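Skorno Box Tracker: read me first

Hi! I'm a little obsessed with beauty and lifestyle subscription boxes, and this is the spreadsheet that grew out of it. I started it in October when my Hameck box showed up with the same hand cream I'd already gotten from Akthorpe, and I wanted to know how often that happens (a lot!).

What's in it

There's one big file, boxes.csv, with 3,000 rows. Every row is one item from one box, and there are 11 columns: box name, season, item, brand, category, size, full or sample, listed value, the price I found, repeat or not, and my notes. The notes are just me talking, so skip them if you want clean data.

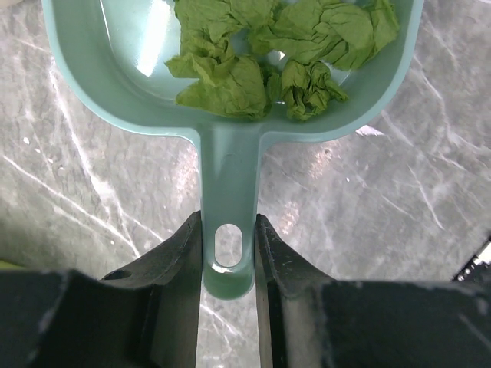
Listed value is whatever the card in the box claimed. The price I found is the lowest regular price I could dig up that same week, no coupons, no clearance. If I couldn't find an item for sale anywhere I left the cell blank, so please don't read blanks as zero!

Stuff to watch out for

Hameck is US only, Herath switched from monthly to seasonal partway through, and I skipped two Akthorpe boxes when money was tight. Anything tagged "home" is a mess because I kept changing my mind about candles. Shades are missing for most of the makeup.

Using it

Opens fine in any spreadsheet program. Filter by box name first, it's so much easier to read that way. Free to use on your blog, just link back to Skorno.

Last updated 15/08/2026. Herath's fall box gets added once mine ships.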